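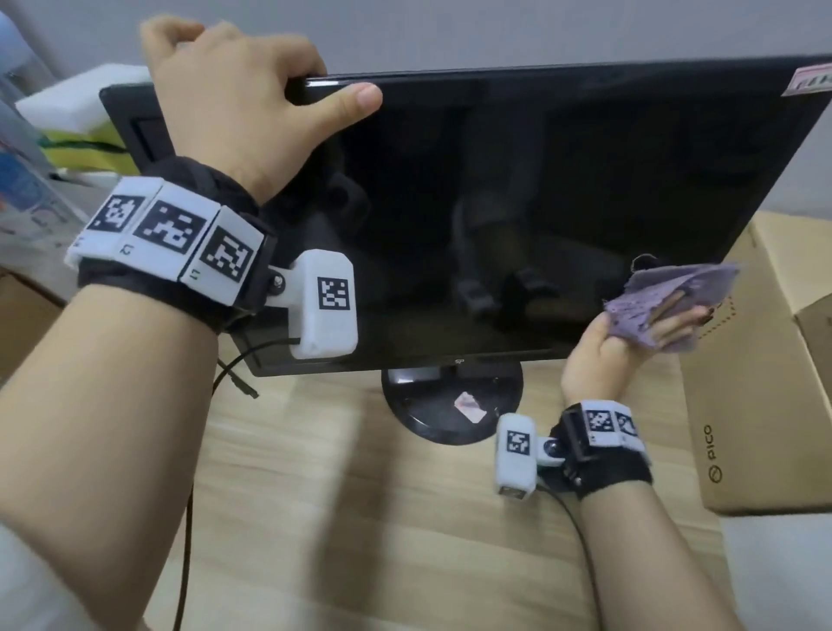 One respondent at the Galtska office told us, rather firmly, that she had never once been asked to clean her own screen and had always supposed the night cleaners saw to it. The cleaners at the same site supposed the opposite – they had been told, years before, to leave anything with a plug well alone – and so the monitors went on gathering fingerprints between two perfectly well-meaning groups of people.

Figure 3. Wiping a switched-off monitor with a soft cloth, one hand steadying the top edge.

4.2 Screens and who looks after them

We heard versions of this story at Udon and Voicu as well, and it coloured much of what follows. Of the 100 desks we visited in April, more than 60 had a screen whose owner could not remember when it was last wiped. People were often a little embarrassed to say so, and several reached for a tissue or a sleeve while we were still talking to them!

When a screen did get cleaned, the two-handed hold in Figure 3 was the one we met most often. A monitor on a pedestal tips away under even a light push, and people who had tried it one-handed told us they soon gave up. Dark screens were favoured too, as smears show up far better on them. Old labels and stickers were generally wiped around and left where they were, and the base of the stand was the part most often forgotten.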